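How does soap get clothes clean?

Water on its own is good at washing off mud. It is not very good at washing off grease, such as butter. Grease and water do not mix.

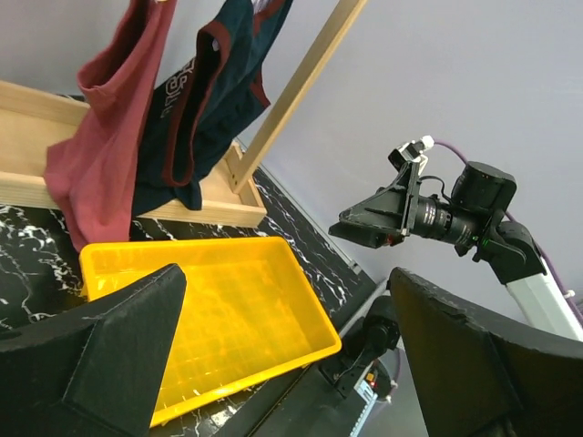

Soap is made of tiny parts called molecules. One end of each molecule likes water. The other end likes grease.
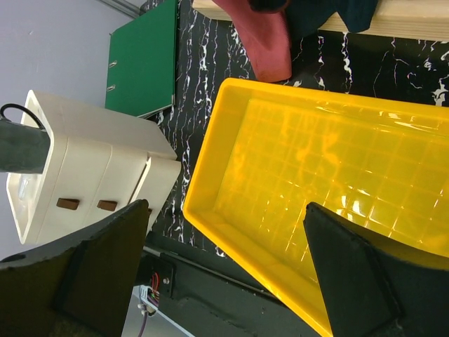

The grease end grabs the dirt and the water end pulls it away. This works on hard things too. A plastic tray with a grid of little squares in its floor has lots of corners where grease can hide, so it needs soap as well.

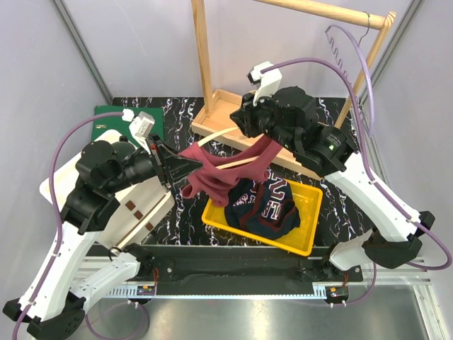 Why do we rinse clothes?
Rinsing carries away the soap, and the dirt goes with it.

After that, clothes need to dry. Water leaves the cloth and goes into the air.

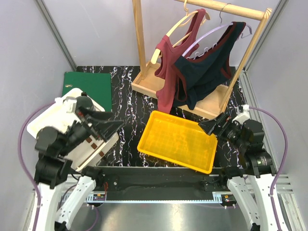

One reader asked whether clothes can dry on a cold day. They can, but it takes longer.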